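**Unit 9: Looking after the two-arm bench cell**
Notes by Humaira Bhutto, for the Trundik workshop stream

Last time we got both arms powered up and jogging, so now we get to the fun part: keeping them accurate! A well-kept cell is a joy to work on, and most of the upkeep is small stuff you can do with a hex key, a clean rag and a bit of patience.

**Before you touch anything**

Hit the stop, isolate at the wall and hang your tag (the Orberg lockout tags are in the top drawer). Then wait for the controller fans to spin down. Support the forearm with one hand whenever you loosen anything above the base.

**Mounts and grippers**

Start at the base and work outwards. Check the mounting screws in a cross pattern, then the joint covers, then the gripper flange. Wiggle each finger gently by hand. A tiny bit of give is normal, but a click means the finger screws need redoing. Write it in the log even if you fix it on the spot, because I love a full log!

**The cup check**

Power back up and run program 783 at low speed. It brings both grippers in to a paper cup with a marker in it, and it's my favourite test in the whole course. Paper is wonderfully unforgiving: squeeze a little too hard and the wall shows it. 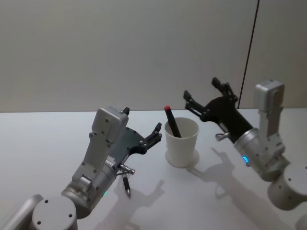 **Why do we re-zero the grippers after changing the fingers?**
New fingers never sit in quite the same spot as the old ones, so the controller's idea of "closed" will be off until you teach it again.

Re-zero one arm at a time, with the other parked. Close slowly until the fingers just meet, save, open fully, and repeat 3 times. If the readings wander, go back to the flange screws before you blame the software.

The cycle counter on our cell read 2313 at the last service. Add your own reading under it, initial it, and note which arm you worked on.

**For next week:** read the Orakzai chapter on cable routing and bring your log sheets. We'll be re-dressing the wrist cables, and it's a ripper of a session.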